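Print this article
E-mail this article

The second life of the office computer

By Valentina Ojeda

13/01/2022

When the Gastholm public library replaced the computers in its reading room, the old ones went into a storage closet behind the children's section. They stayed there for two years. The library had no budget line for getting rid of them, and the county would not take electronics with the regular trash.

Most small offices have a closet like this one. Companies buy desktops in batches, use them until the warranty ends, and then put them wherever there is space. A machine that could have been sold or given away in its fourth year is worth very little in its seventh.

Duvero, a repair and resale shop on the east side of town, makes its living from those closets. It collected 94 machines from local businesses last year. The staff sorts them into three groups: those that can be sold whole, those that can be fixed with parts from others, and those that are only good for parts and scrap metal.

The sorting starts with the case. A good desktop case opens in under a minute. Some of the cheaper ones take 11 screws and leave cuts on your fingers. After that comes the power supply, then the memory, then the drive. Drives are pulled from every machine on arrival and kept in a locked cabinet until they are wiped or crushed.
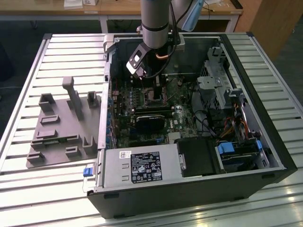 A Dell motherboard inside an open desktop tower.

Business desktops are the easiest to resell. They were built to be serviced by a company's own technicians, and the same model was often sold for years, so parts are easy to find. Duvero charges $20 for a basic checkup and takes the fee off the price if the customer buys a machine.

Servers are harder. They are heavy, loud, and made for rooms with their own cooling, and few households want one. Their memory is worth something. A small company that needs to keep an old server going for one more year will pay a fair price for matching modules, and would have trouble finding them new.

Porier, a bookkeeping firm on Main Street, did that in February of last year. Its accounting software would not run on anything newer without a costly upgrade. The firm bought used memory and a spare power supply, and put off the upgrade for 19 months.
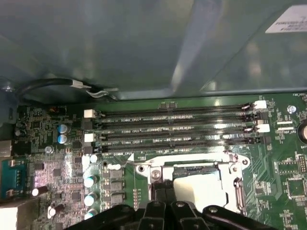
Echeverría takes a dimmer view of keeping old servers alive, and told me that most offices spend more on the electricity than they save on the hardware. The power bill goes to one department and the equipment bill to another, so the two are seldom added together.

The figures depend on how hard the machine works. A server that runs day and night for a few users is a poor bargain at almost any purchase price. A desktop that is switched on for a few hours to print invoices is a different case, and it can stay in use until something breaks.

The library finally cleared its closet last fall. Most of the computers were sold whole, and the rest went for parts. The money paid for two new desk chairs and a year of printer toner. The closet now holds the holiday decorations.

Print this article
E-mail this article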